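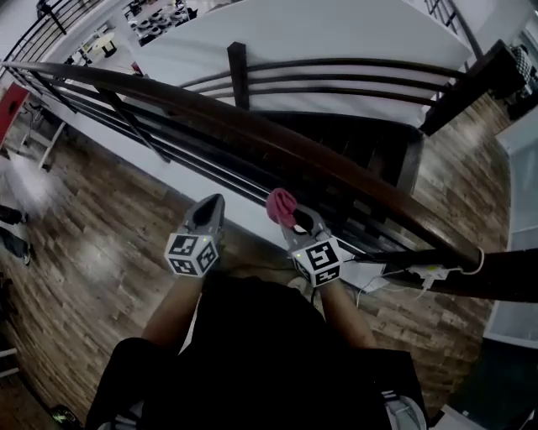
## 4. Stairs and Railings

Stairs were the part of the home that people found hardest to place in a cleaning routine. Kitchens and bathrooms had their own days and their own supplies. The stairs belonged to no room, and most households in Butisgate cleaned them on the way to something else. This section covers the handrail and the parts joined to it. Treads and carpet runners are covered in Section 5.

### 4.1 Material

The diaries from the Peltell homes contain 204 entries that mention the stairs. Of these, 182 name the rail, the posts or the bars, and these are the entries used here. The rest deal only with the treads or with things left on them, such as shoes, mail and folded laundry waiting to go up. Entries were made in the Tak diary on the same day as the work, and we returned to 20 of the homes in February to go over them with the person who had written them.

Two coders read each entry. Hideaki Uchida marked the part of the railing that was named, and Lorraine Goodwin marked the order of the work where the entry gave one. Each then checked a share of the other's coding. Most differences came from the word "banister," which some writers used for the handrail alone and others for the whole railing. Where the return visit did not settle it, we coded the entry as "railing, part not given."

### 4.2 The handrail

The handrail was wiped far more often than anything else on the stairs. People gave two kinds of reason. The first was touch: the rail is held by everyone in the house, and by visitors, and writers spoke of it as they spoke of door handles and light switches. The second was looks. This came up mainly in homes with dark, polished rails, where dust and fingerprints show from the landing. Figure 2 gives a view of such a rail, in dark brown wood with a slightly reddish tone, together with a rectangular newel post and the stairwell beyond it.

The usual method was to fold or bunch a cloth over the top of the rail and walk the length of the stairs with it. Writers disagreed about direction. Those who started at the top said that dust fell onto treads they had not yet cleaned. Those who started at the bottom were mostly going up anyway, often with a basket or a vacuum in the other hand. A few did both and turned the cloth over at the landing.

The underside of the rail was rarely mentioned in the diaries. When we raised it on the visits, several people ran a hand under their own rail before answering. One woman, who had lived in her house for more than 20 years, wrote in the next week's diary: "Did underneath this time. Needed a second cloth."

### 4.3 Posts and bars

Newel posts were treated as an end point. A cloth that had traveled down the rail was wrapped once around the top of the post and then taken to the laundry. The sides of the post were left for longer cleans, as was the joint where the post meets the rail. People with square or rectangular posts described corners and edges that held dust. People with turned posts described grooves, and used a soft brush or the corner of the cloth.

The bars below the rail divided the households more sharply. Older homes in the sample have upright wooden spindles, which writers cleaned one at a time and complained about. The homes built to the Aron plan have thin metal bars that run parallel to the handrail. A horizontal bar can be wiped in one long pass, and these writers reported less time spent. They also reported seeing the dust sooner. A flat run of black metal collects it along the whole top surface, and in a bright hallway it is visible to a person standing on the landing.

Railings on the far side of a stairwell were a separate problem. The outer face could not be reached from the landing without leaning over, which several people said they would not do. Some reached through the bars with a cloth, and others used a duster on a pole from the stairs below. In the homes where the railing stands on top of a low wall, the ledge between the wall and the lowest bar was named as the dirtiest spot on the staircase. It was also the spot most often skipped.

### 4.4 Things kept at the railing

Railings were used for more than holding on to. Writers mentioned bathrobes, bags and drying towels hung over them, and cords run along or wound around them. Holiday lights stayed up into February in several homes. All of this had to be moved or worked around before the rail could be wiped, and it affected how much of the rail was done. Where a cord was wound on, the cloth stopped short of it and began again on the other side. Floor outlets and power strips near the foot of a post had the same effect on sweeping, and people lifted the cables only during a longer clean.

Bags and clothes were usually moved a short way along the rail and then moved back. In the coding, we counted a rail as fully wiped only if the writer said that hanging items had been taken off. This probably undercounts full wipes, as many people would not think to write it down.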